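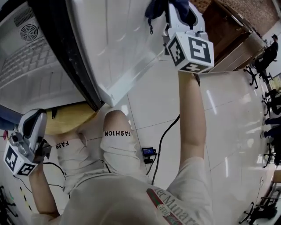

Emmett Alcantara would start somewhere else. His comment on the draft was that a checklist for machines doing housework should begin with the floor, and the arm can wait until item nine or ten, and that anybody who disagrees should try mopping under a moving cart. The floor now comes first.

HENA CHORE READINESS AND SAFETY CHECKLIST
Appliance and cloth tasks, revision for Mon 11 January
Inspected by: Soledad Calloway
Comments by: Emmett Alcantara (marked EA), Soledad Calloway (marked SC)

Marks used: OK, FIX, HOLD. A HOLD stops the task until it is cleared. A FIX can wait until the end of the shift. Leave no line blank.

SECTION 1. FLOOR AND WALKWAYS

1.1 Cables on the floor are routed away from feet and wheels. FIX
SC: A long black cable lies on the tile next to the stool position, with a small black device on the end, screen lit, sitting right on the floor. A thinner cable is on the other side. Both need to be taped down or lifted.
EA: Lifted. Tape lets go of glossy tile in about a week.

1.2 Hazard tape is in place and readable. OK
SC: Yellow and black, by the stand legs. I would like more of it.

1.3 Floor is checked for spills before each session. OK
SC: Check by touch with a paper towel. The tile is so shiny under the overhead lights that you can't tell by looking, and neither can the Neden cart. In April it stopped 36 times in one afternoon for reflections.

1.4 Wheeled chairs are pushed in when the task area is in use. FIX
SC: Chairs drift out from the desks all day. People at the desks, please pull yours back when you get up.

SECTION 2. THE APPLIANCE

2.1 Unplugged, and plug visible to the person working. OK

2.2 Vent grille and fan clear of cloth. OK
SC: Cloth is the thing to watch. A rag pulled up against a grille is easy for a person to notice and hard for the arm, which has no idea what a grille is for.

2.3 Appliance can't rock or tip when the door is pushed. HOLD
SC: Push test at the door corner with one hand. It moved more than I like. Blocks on both sides before anyone works with their knees near it.
EA: Agree on the blocks. I'd also write down which blocks, or somebody will use a stack of magazines.

2.4 Door seal clean. FIX
SC: Light dust on the black rubber. Not a danger. It goes on the list as a chore, and it's a good one for judging the machines.

SECTION 3. PERSON WORKING WITH HAND-HELD GRIPPERS

3.1 Seat is stable and the right height. OK
SC: Round wood stool. Fine for short sessions. There is a strap hanging off the rim that should be tucked up or cut.

3.2 Sleeves, wristbands and straps can't reach the jaws. FIX
SC: Wristbands off during cloth work. I know people forget.

3.3 Legs covered when working beside the appliance. FIX
EA: Shorts are fine at the desks. Not next to a hard edge at knee height.
SC: Long pants for this station from now on.

3.4 Marker cubes tight and unscratched. OK
SC: Wiggle each one. If it turns at all, the positions recorded from it are no good and the session has to be done over.

3.5 Breaks taken. HOLD
SC: Session log has gaps. Holding a gripper up at door height wears out a forearm fast. Write the breaks down even if they were short.

SECTION 4. IS THE MACHINE READY FOR THE CHORE?

This section is rated by chore. OK means the machine may do it with a person in the room. HOLD means people only.

4.1 Pick up a cloth from a flat surface. OK
SC: The Kitent arm did 196 tries and got hold of the cloth in 119 of them. That's allowed, since a missed cloth hurts no one. It is not what I would call doing the laundry.

4.2 Hang a cloth over an edge. HOLD
SC: It lets go early. The cloth slides, the arm follows it down, and now you have a moving arm near the floor.

4.3 Wipe a flat door. OK, slow speed only
EA: It wipes the middle very well. Corners and edges are still mine.

4.4 Wipe inside a door seal. HOLD
SC: Too much force going in, too little once it's there. A person feels the rubber give and eases off. The Kitent arm has one setting for this and the setting is wrong.

4.5 Open or close an appliance door. HOLD
SC: No powered arm on this door until 2.3 is cleared. Doors are the most likely place for somebody's fingers.

4.6 Pick up small objects off the floor. HOLD
EA: Disagree. It's slow but it's gentle, and it beats having me do it.
SC: It also picked up a live cable. Stays on HOLD until 1.1 is fixed, then we can talk.

4.7 Work without a person in the room. HOLD
SC: Every chore, no exceptions.

SECTION 5. STOPS AND POWER

5.1 Emergency stop reachable from the stool. FIX
SC: I can reach it if I lean. Move it a foot closer.

5.2 Stop tested today. OK
SC: Tested at low speed and at working speed. The Kitent arm stopped both times and held its position.

5.3 Service hours under the limit. OK
SC: Limit is 4000 hours on the Kitent. We are well short.

5.4 Mbeki controller restarts with the arm disabled. OK
EA: It does now. Please keep testing it after every update – the last one changed the default without a word.

GENERAL COMMENTS

EA: Section 4 is too hard on the machines. A year ago we wouldn't have had a single OK in it. If wiping a door at slow speed is allowed, it should be on the daily schedule so we find out what it does on a boring day.

SC: Fine with me, after the blocks are in and the cables are up. Put wiping on the schedule for mornings. Someone stands by with a hand near the stop and does the corners afterward.

Open HOLD items outside Section 4: 2.3, 3.5
To be rechecked by: Soledad Calloway
Copy posted at: desk side, by the wooden cabinet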